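# Girnel Woven Sleeping Mat

The Girnel is a flat woven mat laid over an ordinary mattress to give a firmer and cooler surface in warm weather. It is supplied by Votar for domestic bedrooms, guest rooms and student residences, and may be used alone or beneath a quilted pad from the Sala range.

The mat is placed directly on the fitted sheet, with the smoother face upwards. It should lie flat to all four corners before any other bedding is added. Where the mattress is wider than the mat, the sheet will show along the sides - this does not affect use. A pad, if required, is laid on top and may be moved to suit the sleeper.

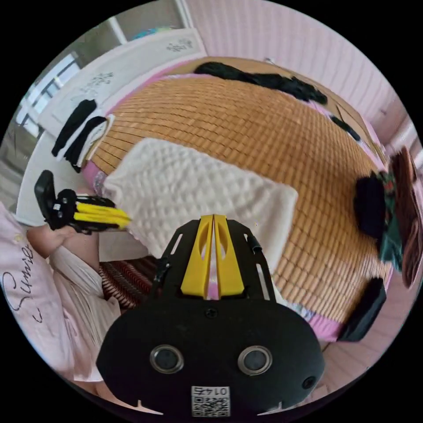
**Can clothes be sorted and folded on the mat?**

Dry clothing may be sorted and folded on it without harm. Belt buckles, open zips and bag fittings should be kept clear of the weave, as they can lift the strands.

## Sizes and supply

| Item | Detail |
|---|---|
| Girnel Single | 800 mm wide |
| Girnel Double | Made to order |
| Guarantee | 2 years |
| Delivery | Within 10 working days |

Each mat is sent rolled, with two cotton ties for storage. New mats may hold a slight curl at the ends. This will settle if the mat is left flat overnight with the face downwards.

## Care

Wipe with a cloth wrung out in plain water, following the direction of the weave, and allow to dry fully before the bed is made. The mat must not be machine washed, tumble dried or ironed. Quilted pads should be removed and washed separately according to their own labels.

For winter storage, roll the mat loosely and keep it upright in a dry cupboard. It must not be folded - a crease in the weave is permanent and is not covered by the guarantee.

## Enquiries

Orders for residences and guest houses are handled by Zoila Inga at the Nellcombe office. Please state the mattress width and the number of beds when writing. Orders for the Double size close at the end of September.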